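**FOR IMMEDIATE RELEASE**
May 28, 2023

# Druveto opens registrations for winter home-cooking course in Clendodstead

Druveto, the community cooking organisation based in Clendodstead, has opened registrations for its winter home-cooking course. The course runs for 11 weeks and has 60 places, all of them free to residents of Clendodstead and Retham who hold a current library card.

The program is aimed at adults who cook for themselves or their families and want to get more meals out of a weekly shop. Each session covers one dish that can be made in a single pot on an ordinary stove, along with the shopping list, the storage instructions and a second meal that uses up what is left over.

Druveto ran a shorter version of the course in autumn. It received 405 applications after enrolments opened in March, far more than it could take. The winter course is longer and has been split into daytime and evening groups. People who missed out in autumn will be offered places first if they register before the priority period closes.

The recipes are built around dried beans, lentils, barley, root vegetables and cheaper cuts of meat. Vegetarian versions are printed alongside each one. Participants do not need to bring any equipment, but they should bring a lidded container if they want to take food home.

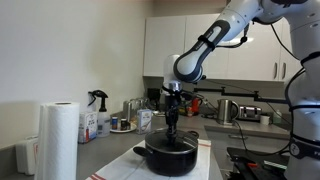
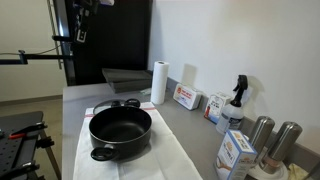
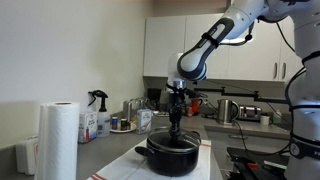 *A black pot on the kitchen counter.*

Sessions last 2 hours. The first part is spent on preparation and knife work, and the rest on cooking, eating and cleaning up. Written notes are handed out at the end of each session and are also available in large print on request.

The course is supported by Vuorinen, the Retham grocery wholesaler, which is supplying dry goods and tinned tomatoes for the full program. Fresh vegetables will be bought from growers in the district where the season allows.

"We heard from a lot of people in autumn who already knew how to cook but were tired of making the same four things," a Druveto spokesperson said. "The new recipes are cheap and filling, and most of them freeze well. We have also taken out anything that needs an ingredient you can't get at the Clendodstead shops."

Changes for winter include a session on soups for people on low-salt diets, a session on cooking for one, and a revised guide to reheating rice safely. The bread session has been dropped because the dough could not be proved and baked in the time available. Druveto hopes to offer it as a separate weekend class later in the year.

Anyone with a food allergy is asked to note it on the registration form so that recipes can be adjusted before the course starts. Children cannot attend the sessions, and there is no child care on site.

Registration forms are available at the Clendodstead and Retham libraries and from the Druveto office during business hours. Completed forms can be returned to any of the three. Applicants will be told by letter or phone whether they have a place, and a waiting list will be kept for both groups.

**About Druveto**

Druveto runs cooking courses and food storage workshops for adults in Clendodstead and the surrounding district.

**Media enquiries:** Druveto office, Clendodstead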